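The Last Ferry to Floneo

Last updated in December
14 comments | 80 shares

I missed the 4:20 ferry because I went back for a sandwich. It wasn't even a good sandwich (egg, too much pepper), and I ate it standing on the dock in Tedik while the boat got smaller and smaller with my suitcase on it.

My suitcase, I should explain, had gone ahead on the luggage cart. So it was going to my aunt's funeral and I wasn't.

The woman in the ticket booth told me there'd be no other boat until morning. I said I had almost 300 dollars on me and would anyone with a boat like to have it? She looked at me for a while, then she pulled down her shutter, came out the side door with her coat on and said her brother-in-law went over most nights for the crab pots, but he didn't like talking, so could I manage that?

I said sure. I have never in my life managed that.

She took me back to her kitchen to wait for him, and she put the kettle on and started getting things down from the shelf, and that's when I began to cry, right there at a stranger's table with my scarf still on.

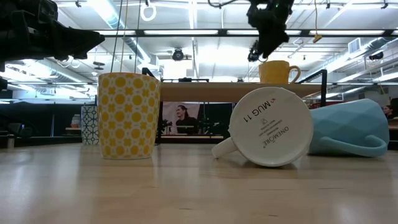 Jeon

My aunt had a cup for every person who ever visited her more than once. You didn't pick it, she did, and you found out which one was yours when she put it in front of you. Mine had a rooster on it and I hated that rooster until I was at least 20. Then I moved away and I'd drink coffee out of some plain thing from the office and feel like I was staying in a hotel.

I told the ticket woman all of this, much too fast, and she just kept pushing the sugar at me. "Well, who gets the rooster now?" she asked. I hadn't thought about it! I'd thought about the house, and the cousins, and whether my black shoes still fit (they were in the suitcase, so who cared), but I hadn't thought about that.

The brother-in-law came in at six, smelling of diesel. He nodded at me and I nodded at him and we went down to the water. I held out for maybe ten minutes, past the last buoy, and then I told him about the rooster too, and the sandwich, and how she used to sing to her tomatoes. He didn't say one word. But he slowed the engine down so he could hear me.

When we got to Floneo he wouldn't take the money. My suitcase was sitting under the lamp at the end of the pier with a wet paper tag on it, and somebody had left the porch light on up at the house.

Comments (14)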